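The call from Rellarstead came in as a wrist fault, which I didn't believe. Every fault at Rellarstead is a wrist fault until I've driven forty miles to find a loose setting. This one I could look at from my desk, in the copy of the room that Torard had built to save on petrol.

I loaded it on Sep 20, 2018, and the horizon went over like a ship's.

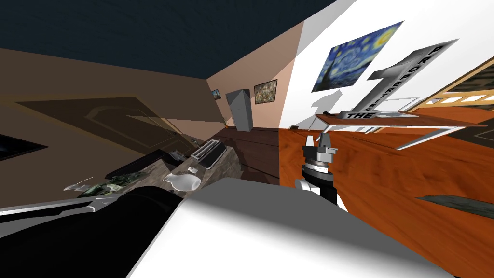
*Wrist view on loading, granite counter to the left.*

The Pastor manual gives the camera tilt two pages and recommends leaving it alone. I left it alone. Somebody had hung Starry Night on the white wall and stood a great grey 1 near it, and I wondered how much of our budget had gone on painting the cypress while the joint limits were still guesses.

I typed in 620 for the reach and asked for the home position. The log said home. The log would say home if the arm were in the sea. 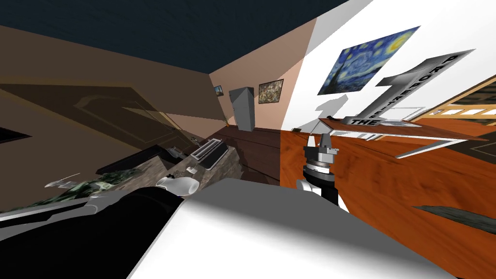 So I went through the offsets by hand, joint by joint, with the Cekham sheet propped against my mug. The sheet said 300 at the elbow. The file said 300 at the elbow. I distrusted them both, one having plainly been copied from the other, and went looking for whoever had signed it. The signature was mine, from the previous October.

That left the fingers. I opened them and turned the view down.

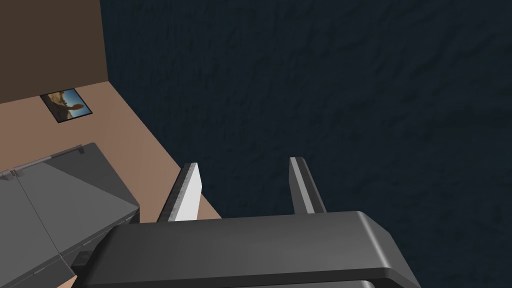 "Fingers clear," said the log, and I wrote that down with a question mark after it. Then I rang Rellarstead, asked them to leave the real one switched off, and went to find my coat.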